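Skedurow office get-together, minutes, 9th November

Present: me (Siiri, typing as fast as I can), Mitiku Degefa, Vy Hồ, Austra Lukoševičius. Eglė Petrauskas sent apologies and a long list of opinions, which I've worked in where they fit.

Last minutes: fine, apart from my spelling of Žukauskas, now fixed. Sorry, Austra!

1. Desks
We spent most of the meeting on this, as I suspected we would. Mitiku would like every desk cleared by the time the new starters come in. Vy thinks people should be allowed a few bits and bobs, and I'm with Vy, but we did all agree that the curved desk has turned into a bit of a dropping-off point. Boxes at the back, cards over on the right, stickers, the lot. 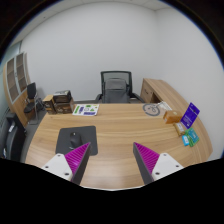 Austra asked whether we could have one shelf for boxes and one drawer for cards and stickers, and leave it at that. Agreed, after a fair bit of chat about which drawer. (Second one down. Eglė wanted the top one, but that's where the stapler lives.) The mouse and mouse pad stay put, obviously, and so does the black chair, which Mitiku has had his eye on for his own corner. He was outvoted.

Action: Vy to label the drawer. Me to find a shelf.

2. Money
We have 379 pounds left for furniture. Zidik have quoted 200 for shelving with delivery. Austra would like to spend up to 800 on proper cupboards, but that would have to wait for April and the new budget. Go with Zidik for now.

Action: Austra to ring them.

3. Skedotard
Vy has the new logins, come and ask her. Mitiku still can't get in and we ran out of time to look at it.

4. Anything else
The kettle's been descaled, thank you whoever did it! Biscuits are my turn next time. Eglė to chair if she's back.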